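Hurnine Working Group on Hand-Held Gripper Practice
Minutes, May 17, 2020

Draft until approved at the next meeting. The minutes of the previous meeting were accepted with one spelling correction.

Item 1. Session rules at the Evangelista site
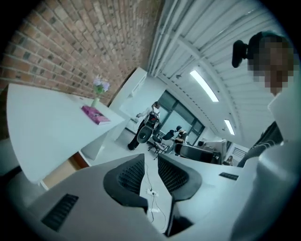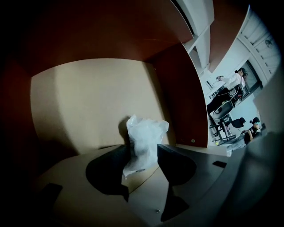 Work with the hand-held grippers: desks and chairs in the first picture, a plastic bag held between the fingers in the second.

The group went through the draft rules. Agreed:

Power strips and cables are to be kept out of walkways during a session. The wording "where possible" was struck.

Soft items such as bags are to be logged under their own heading – the Clakulum sheet currently puts them with boxes.

Faces are to be obscured before any recording leaves the site. Already done in practice, now written down.

Item 2. Retention of recordings

The Zornex archive holds 2987 recordings. A proposal to keep all of them for three years was discussed and not settled. Two members want a shorter period for rejected takes. Carried over to July.

Item 3. Older handling code

The 1988 code is still cited in section 3 of the draft. Agreed to remove the reference and copy the two clauses still in use into an annex.

Item 4. Other business

Request for a printed copy of the rules at each desk. Approved.

Next meeting in July, date to be circulated.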